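Minside Wrist-View Perception Set: README
Maintained by the Bisetier Laboratory
Release date: April 5, 2022

Purpose
This release supports the training and testing of the Dobre perception module, which estimates the position of a single target object from a wrist camera and passes it to the grasp planner. It is intended for research on tabletop picking. It is not intended for safety functions.

Contents
The set holds 192 episodes, split by session so that no session appears in both parts. Of these, 58 are reserved for testing. Each episode folder contains the wrist video, the joint states, the gripper opening and a short task label in plain text. Joint states and video share one clock; users should not resample either stream before running the loader.

Loading
Install the Sesimar tools, version 2 or later, and point the loader to the top folder. The loader checks every episode for missing files and writes a report to the log folder. Episodes that fail the check are skipped and listed by name.

Camera view
The gripper remains in view and is not masked. Users who need a mask may generate one with the script in the tools folder, which takes the gripper opening as input.
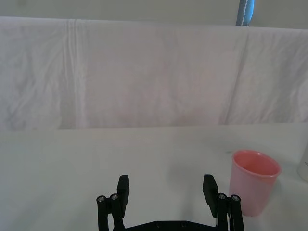 Figure 1. Wrist view with the gripper open and a pink plastic cup to its right.

Known limits
Pale objects against pale surfaces give weak edges, and the Dobre detector may return low scores for them. Translucent objects remain difficult for the same module. Objects that are only partly in view are not labeled. In 7 episodes the task label was corrected after review; the original text is kept in the notes field.

Changes and contact
Corrections are recorded in the change log. Requests should be filed through the Bisetier issue tracker and should give the episode name and the loader version.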